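Stundex Pair Kit, home recordings: README and data card

Maintainer: Esmaeil Zarei
Last change: Tue 18 September
Status: evaluation copy, shared for review of the kit

What is in this package

This package contains recordings made with the Stundex Pair Kit, a rental kit of two hand-held grippers with cameras. We rented it to decide if it is good enough for our next collection in private homes. The package has two purposes. The first is to give the recordings to people who want to train or test a two-hand policy. The second is to tell other small teams what they receive if they order the same kit. I have tried to keep the two purposes in separate sections, but they mix in some places.

The package has 200 episodes. Each episode is one attempt at one task, with both grippers recorded at the same time. The tasks are all from the kitchen or the dining table. We did not use any laboratory table or special background. The rooms are left as the family keeps them.

Folder layout

episodes/
 one folder for each episode, named by task and running number
 left/ video and finger opening of the left unit
 right/ video and finger opening of the right unit
 sync/ time offsets between the two units
meta/
 tasks.txt the instruction sentence for each task
 homes.txt short notes on each home, without address
 rejected.txt episodes we removed, with the reason
tools/
 check_sync.py
 preview.py
README (this file)

The video files can be opened with any normal player. The finger opening is a plain text table, one line for each video frame. Please run check_sync.py before you use the data for training. It prints a warning if the two units are apart by more than 20 milliseconds.

Tasks

open_jar: one gripper holds the jar, the other takes the lid
close_jar: the same in the other direction
move_bowl: bring a bowl or cup to the other side of the table
pour_dry: pour rice or beans from one container to another
fold_cloth: fold a kitchen cloth two times

The task open_jar is the largest part of the package, with 52 episodes. It was also the reason for the rental. A single gripper cannot do much with a round lid, and our older recordings with one hand were not useful for this. 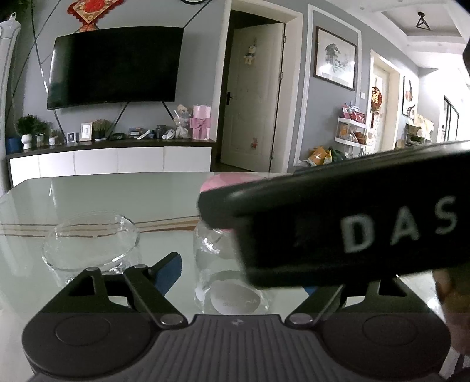
Transparent objects were the first point on our list for the review. The seller, Conasow, writes in the offer that the wrist video is suitable for glass, and we wanted to try it in a normal room and with the light of the room. A clear bowl and a clear jar on a glass-topped table is a hard case, because the edges are weak and the table gives back its own reflections. For a person who labels the video, the rim of the bowl and the label on the jar are the best places to start. For the jar tasks we also recommend the lid, because its pink color is easy to separate from the rest. We used the lid as the anchor for our own labels, and the labeling time became much shorter.

When the other unit comes close, it can cover the object for a short time. We did not remove such episodes. If you need a free view of the object in all frames, please filter by the field "occluded" in the episode file. The field was set by hand, so there can be mistakes at the beginning and the end of each interval.

What comes with the rental

Two hand-held units, charger, cables, a small computer for recording, a calibration board and a printed manual. The case is strong but heavy. The minimum rental is 12 days. Shipping in both directions is included in the price, insurance is not. Conasow answered our questions by e-mail, usually on the next working day. The manual is good in the part about mounting and poor in the part about software. The meaning of two status lights is not explained anywhere, and we had to ask.

The kit is also offered by Brivero with a different recording program. We have not tested this version, and the file format may not be the same.

How we recorded

Each unit is held by its handle. The operator reads the instruction sentence, starts the recording, does the task at calm speed and stops. We asked the operators not to talk during the recording, but the sound track is removed in any case.

Before each session we did the calibration with the board. After a break for lunch we did it again. In the first home we forgot this second calibration, and the afternoon episodes from there are marked "calib_old" in the episode file. They are fine for video, but I would not trust the position values.

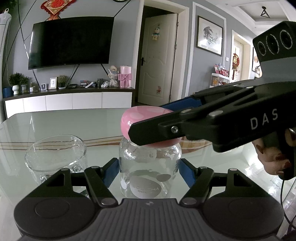
Photo: Stundex Pair Kit evaluation, task open_jar. Credit: Esmaeil Zarei. Free to use with this README.

In open_jar the finger pads matter more than we expected. The blue pads have a texture, and the operator presses them on opposite sides of the glass while the second unit closes on the lid. Please note that the data does not contain force. There is only the finger opening, so a firm hold and a light hold on the same jar can give nearly the same number. If your method needs force, this kit is not the right one.

The cable of the unit should hang free under the handle. Two of our operators wrapped it around the wrist, and this gave short interruptions in the recording. These episodes are listed in rejected.txt.

Known problems

- The exposure changes quickly when the unit turns to a window or a bright floor. Some episodes have one or two very bright frames.
- Fast motion gives blur on the near gripper. The object itself is usually sharp.
- In fold_cloth the instruction sentence was changed during the collection. Both sentences are in tasks.txt.
- The recording program writes the date in the time zone of the computer and not of the place. We corrected it in the meta files only.
- preview.py is slow on long episodes. I will repair it when I have time.

Privacy

All families gave written permission. Hands of the operators can be seen, faces were removed when they appeared. Rooms are shown as they are, with furniture, decorations and personal things. Please do not try to find out where a home is, and do not publish still pictures of a home apart from those in this README.

Our opinion of the kit

For two-hand tasks on a table we can recommend it. The units are comfortable for a session of normal length, and a new operator could work alone after one morning. The weak points are the software manual and the price of a late return. We have booked the kit again for December, under the project name Condori, and the new episodes will use the same folder layout.

Questions and corrections

Please write to the maintainer and give the full name of the episode folder. If the problem is in the video, add the frame number from preview.py.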